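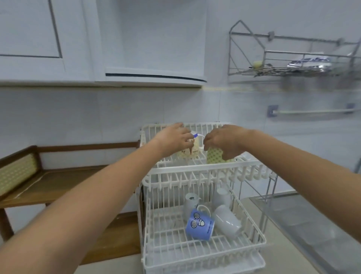 Holding a mug and a cup at the upper tier of the rack, head-camera view.

Mullow Break Room Set

Data card and README, version of June 14, 2022
Maintained by Fadwa Soliman and Mostafa Bensaid

What's in it

Mullow is a set of 100 short recordings of people doing the small kitchen chores that come with every workplace: loading a dish rack, emptying it, wiping the counter, putting cups back in the cabinet. 68 of the recordings involve the dish rack. The rest are wiping and putting away. All of it is first-person video with a text note for each clip saying which chore was done and which hand started it.

We made it for Kendia, the arm that Slaoui is bringing into its staff kitchens this August. Kendia will take over the evening dishes, and it needs to see how people really handle a mug when there are already four other things in the rack!

Who recorded it

Ten people from the day and evening shifts at Slaoui, all paid their normal hourly rate for recording time. Everyone could stop at any point and ask for a clip to be deleted, and two clips were. Faces and voices are not included.

What changes for staff

This was the first question at every meeting, so it belongs in the card. The evening shift has been spending almost 40 minutes a night on kitchen cleanup. When Kendia starts, that time goes to handover notes and the parts count, which people have been finishing after hours. No positions are being cut and the agreement with staff says so in writing. The shift lead can switch the arm off and go back to hand washing without asking anyone.

Some people like doing the dishes (it's a quiet ten minutes and a chat), and they can keep doing them. The signup sheet stays on the cabinet door.

We had a great time making this. The evening crew came up with better ways to split the chores than we had planned, and the label list is mostly theirs.

Files

clips/ holds the video, one file per chore
notes/ holds the text notes, same names as the clips
labels.txt is the list of chore names
CHANGES.txt says what was fixed and when

Known problems

Handles are often hidden by the hand holding the cup. Cups with printed patterns are labeled only as "cup" or "mug", and the two words are not used consistently. Left-handed starts are rare. There are no knives or stemmed glasses, so please don't train on this set alone for those.

Use

Free for research and teaching. Veltetus hosts the download and keeps the older versions. If you find a wrong label, send the clip name and the fix to Mostafa. Questions about consent or deletion go to Fadwa.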